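Department of Automation Studies, Proresby Campus
Grippers and End Effectors: Handout for Unit 6
Comparing Two-Finger Grippers on Soft Objects

Purpose of the session

Students will compare two parallel grippers, the Grernell and the Vulldale, on the same arm and with the same controller. The work is graded on the quality of the record. A gripper that performs poorly but is well documented will receive full credit.

Before the session

Read the section on grip force in the Başaran manual. Each group must bring a signed safety sheet. Work begins at 9:20 a.m., and the arm is powered down at noon.

Procedure

Each group completes 20 trials per gripper. A trial consists of one pick and one place, with a foam cube moved between two sections of the taped table. The opening width is set to its maximum at the start of every trial. Closing force is held at the value given on the bench card and may be changed only by the instructor.

A pick counts as a success when the cube leaves the dish and stays between the fingers until release. A cube that slips and is caught again is entered as a slip. Groups should note which part of the finger touched the cube first -- tip, middle or base -- as this was missing from many of last October's reports.

The wrist camera is to be recalibrated after each change of gripper. The two models differ in length, and a camera offset left over from the first will spoil the results of the second.

Points for the written report

State the success rate for each gripper separately. Discuss how dish shape affects the approach: a bowl has a wall that the fingers must clear, while a plate allows a lower path. Reports should run to no more than 200 lines, tables included. Late reports are accepted only by prior arrangement with Nadhirah Sembiring.

Wrist camera view, fingers open over the plate:

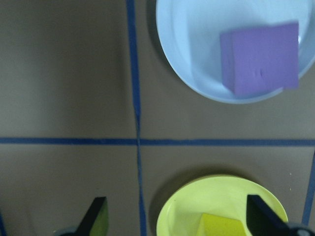

Nadhirah Sembiring adds that groups who finish early may repeat the bowl trials with the approach angle changed, provided the extra results go in a separate table.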